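## Preparing a memorial notice for print

1. Write the full name first, then the town, age and date of death.
2. List survivors by relation – spouse, children, siblings.
3. Put service details last, with the street address.
4. Keep the text under 211 words.

Proofs go to Sebastian Nistor at the Prurmont office by 16:00. Check every surname against the family's list. For the memory table, cover the top with one large sheet of pale paper and leave a strip of light wood showing along the far edge.
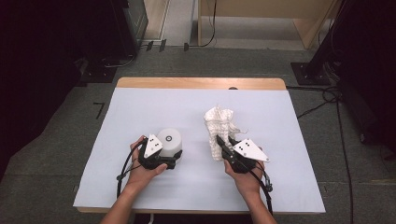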